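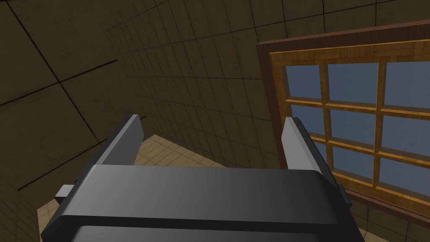 Pettigrew

A hand-built table of players who left their clubs under a cloud, 51 clubs, one row per departure

Version 2, August 9, 2021
Maintained by Corinne Tran and Marcus Schumacher

What this is

Pettigrew is a set of 115 rows. Each row is one footballer whose contract with a semi-professional club ended early for something other than form, injury or a better offer down the road. The clubs all play in the Skalten league or the two divisions underneath it. The reasons run from missed training to criminal charges, with a long and colourful middle section involving buses.

We started it after an argument in the press room at Wotberg about whether clubs let their good players get away with more than their bad ones. Everybody in the room was certain. Half were certain of yes. Marcus went home and opened a spreadsheet, and it has eaten most of his winters since.

What's in the folder

departures.csv — the main table
clubs.csv — club names, including the ones that have merged, folded or been renamed after a tire dealer
sources.csv — where each row came from
notes.txt — things that wouldn't fit in a column, and there are a lot of them
old/ — version 1, kept so people who quoted it can see what they quoted

The files are plain comma-separated text. If your spreadsheet program turns the season column into dates, tell it to stop. Ours does it too.

Columns in departures.csv

row_id
A number. It doesn't mean anything. Gaps are rows we took out.

player_code
A code in place of a name. See "Names" further down before you write to us.

club_id
Matches clubs.csv.

season
Written as the year the season began.

position
Goalkeeper, defender, midfielder, forward. Wing-backs are defenders. We have heard the case against.

starts
League starts in the 12 months before the player left. Blank if the match sheets are missing, which for the bottom division is often. A blank is not a zero. Please don't fill it with a zero.

reason_given
What the club said, copied as printed. "Mutual consent" turns up so often that Marcus set up a keyboard shortcut.

reason_type
Our own sorting of the above: discipline, conduct off the field, charge laid, betting, dispute over pay, unclear.

outcome
Only used where reason_type is "charge laid". Values are convicted, acquitted, withdrawn, pending, not known. A charge is not a conviction, and we ask you to keep this column beside the other one whenever you publish anything.

days_to_statement
Days between the first report and the club saying anything at all. One club has yet to say anything. Its cell reads NA and we admire its stamina.

next_club
Club the player turned out for next, if any. Often it's the neighbours.

How the rows were made

Corinne read the match programs and the back pages of the regional papers. Marcus read club minutes where clubs would let him, and sat in a lot of chilly offices where they wouldn't. Each row needed two sources that didn't copy each other. In practice this is harder than it sounds, as most of the regional papers were running the same story with the paragraphs shuffled.

Darnell Wojcik then coded reason_type a second time without seeing our first go. He disagreed with us on 17 rows. We sat down with a pot of coffee and settled most of them. The leftovers are coded "unclear" and described in notes.txt, where Darnell's objections are recorded at the length he asked for.

Names

There are no player names in Pettigrew and we won't send you a key. Most of these men played in front of a few hundred people and a dog, then went back to regular jobs. Plenty of the cases ended in nothing. Someone with enough patience and a library card could work out who a few of them are. We'd rather you didn't, and if you do, we'd rather you kept it out of print.

If you think you are one of the rows and you'd like to come out, write to Lucinda Rosenthal, who handles removals. You don't have to give a reason. The row goes, its number is retired, and the next version is built without it.

Known problems

The top division is covered better than the others. It had reporters. The bottom one had a man named in the programs only as "our correspondent", who hated the referee every week and rarely got to the final score.

Clubs that kept good records look worse than clubs that kept none. If you rank clubs by number of rows, you're mostly ranking filing cabinets.

Forwards may be over-represented. They get written about more when they misbehave, and also when they don't.

The season column is wrong by one year for a handful of early rows taken from bound volumes with the wrong label on the spine. We've fixed the ones we found.

Changes since version 1

Added the outcome column, which should have been there from the start. Liliana Serra pointed this out in a four-page letter and was right on every page.

Split "conduct" into "discipline" and "conduct off the field".

Removed duplicates created when Zevo and its reserve side both announced the same sacking in July, each apparently unaware of the other.

Corrected the spelling of several clubs, including one that had been spelling itself wrong.

Using it

Free for any non-commercial use, including settling arguments. Say which version you used. If you're a newspaper, phone us before you put a club's name in a headline. Corinne will pick up, and she'll want to know your denominator.

Corrections go to Marcus, with a source. "Everyone at the club knows" is not a source, though he does enjoy the letters.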